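**Ticket 1558 - Rulon cell, gripper drops off the bus when the wrist turns**
Status: open, waiting on part
Raised with: Kesgate support
Labels: gripper, cabling, intermittent

Hello again Kesgate, and thank you for picking this one up so quickly on the last go-round. I've closed the old ticket and started fresh because the old one had wandered into three different problems, and I think two of them were me. I'll put everything in here as I go, so please forgive the length. I'd sooner write too much down now than have you asking me for it later when I've forgotten.

**What it does**

The Rulon cell is our kitchen one, with the arm working over the electric range and the counters on either side. For the last while, the Dirngate gripper has been losing its connection in the middle of a job. Xia (the controller software, for anyone at your end who hasn't met it) puts up "tool not responding", the arm goes into a protective stop and the fingers stay exactly where they were. If they were holding something they go on holding it, which I'm grateful for. Clearing the fault and re-enabling the tool brings it back nearly every time, and then it will behave beautifully for anything from a few minutes to most of a morning.

It happens most on the low reaches, where the arm comes down over the front of the cooktop and the wrist has to turn to line the fingers up with whatever is standing there. I've hardly ever seen it happen on the high moves. It has never once happened while the arm was parked, and I left it powered up over lunch on Friday with the log running to be sure of that.

**What I'd already tried before writing to you**

- Full power cycle of the controller, with a proper wait before switching it back on
- Re-seated the tool plug at the controller end (it was snug to begin with)
- Swapped the tool power supply for the spare, no change, swapped it back
- Reloaded the tool profile in Xia from the backup we made in July
- Wiped down the finger pads, which did need it, but of course that had nothing to do with the fault

**Your first reply, and what I found**

You asked for the tool timeout setting. It was at 2000 ms, same as the backup. You suggested I leave it alone, and I have. I'll confess I'd been very tempted to crank it up and see if the fault went quiet, but I take the point that we'd only be hiding it, and that a gripper that goes missing for longer before anything stops is a worse thing to have over a stove.

You also asked me to pull the communication counters before and after a short run. Before the run they were at zero, as I'd only just cleared them. I ran the low reach on its own, over and over, at reduced speed, with nothing in the fingers. It got through 8 repeats cleanly and faulted on the next, so call it 9 attempts for one stop. The part I found interesting is that the retry counter had been creeping up on the good repeats as well. So the gripper was dropping little bits of conversation the whole time and mostly getting away with it.

Then I did the same run with the wrist rotation taken out, everything else identical. The counter didn't move at all. I ran it a good while longer to be fair to it, made myself a cup of tea, came back, and it was still sitting on zero.

**The wiggle test**

With the arm in freedrive and held at the low position, and with the status page open on the laptop where I could see it, I worked my way along the tool cable by hand. I started up at the shoulder and came down slowly, flexing a short length at a time. Nothing at the shoulder. Nothing along the upper link, where the cable is held in snugly. Nothing in the big hanging loop either, and I gave that quite a shake.

About a hand's width back from the gripper plug I got a flicker. The status dot went amber and came back. I did it again in the same spot and it went amber again. If I bent the cable the way it bends when the wrist turns, I could get it to drop out fully, and if I bent it the opposite way it was fine. I can't see anything wrong with the jacket from the outside. There's a slight softness when I roll it between my fingers, though I admit that once you've decided a cable is bad you can feel all sorts of things in it.

So my thinking, and please tell me if you'd read it another way:

1. A conductor is broken or nearly broken inside the cable, close to the gripper plug.
2. It got that way through how the slack is shared out. There's a generous loop hanging off the arm, but hardly any of it makes its way down past the wrist when the wrist turns, and so that last short piece does all the bending.
3. A new cable fitted the same way would go the same way in time.

**Checks on the gripper itself**

You asked me to rule the gripper out while I was in there. I took it off (arm locked out, something soft laid underneath, screws in a saucer) and had a look at the socket. Pins straight, nothing green or crusty, the little seal still in place. I'll mention that there was a light film of grease over the underside of the body. It's a kitchen, so I'd have been surprised not to find any. I cleaned it with the wipes you recommended and not the citrus stuff, having learned that lesson with the last set of pads.

Back on, the mounting screws were torqued to the sheet and the fingers opened and closed fully on the bench commands. Force readings looked the same going in both directions. I'm fairly comfortable saying the Dirngate itself is healthy.

**Temporary arrangement**

Until the new cable turns up I've done the following, and I'd love a yes or no on it:

- Limited the wrist rotation in Xia so it stays on the "good" side of the bend
- Moved one strap a little further up the link, to let more slack reach the wrist
- Dropped the speed on low reaches
- Turned the range off at the breaker whenever the cell is running, and put a note on the panel saying so

With the limit in place some of the placing positions aren't reachable any more, mainly the ones that need the fingers to come in from the far side. We've swapped those jobs for simple ones with light paper goods set on the cooktop. If it does let go of a stack of napkins, I can live with that. I've asked everyone to keep the glass-lidded pans out of its jobs entirely for now.

You wanted to see how the cable hangs when the arm is down over the range.
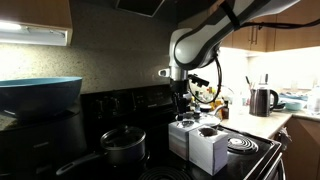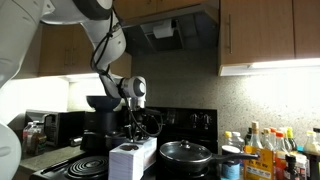
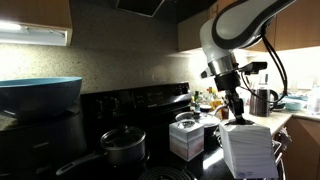
On the question of the replacement, I'd like the longer version of the tool cable if you have one that suits this gripper. I measured along the arm with a bit of string, in the lowest pose and with the wrist wound round to its limit, and the present cable makes it with very little to spare once you take out the slack that's stuck on the wrong side of the strap. If the longer one isn't stocked, the standard one is fine, and I'll re-route it more carefully this time. A right-angle plug at the gripper end would be lovely too, if such a thing exists, as the straight one leaves the cable sticking out just where it wants to turn.

Could you also let me know whether the straps should be pulled tight or left so the cable can slide through? The sheet that came with the cell shows them but doesn't say. I've had them firm, and I have a suspicion that firm is how we got here.

**Later the same day**

A full afternoon with the temporary limits on, and no stops. Retry counter is at two, both from the same minute, and I think both were my fault for leaning on the arm while reaching for the kettle. I've exported the log and attached it, along with the Xia settings file, so you can check I've put the rotation limit on the right joint. I very nearly put it on the one above.

**When the part arrives**

My plan, unless you'd change it:

- Lock out, fit the new cable, and route it in the lowest pose first so the slack is set where it's needed most
- Repeat the wiggle test on the new cable before taking any limits off
- Clear the counters and run the low reach with full wrist rotation at reduced speed, empty fingers
- Same again at normal speed, then with the napkins
- Remove the limit, save a fresh backup, and pop the old cable in a bag for you if you'd like it back

I'm happy to cut the old one open myself if it's no use to you, as I'd dearly like to know what's going on in there. I'll hold off until I hear. Leaving this open, and I'll check for your reply first thing after the weekend.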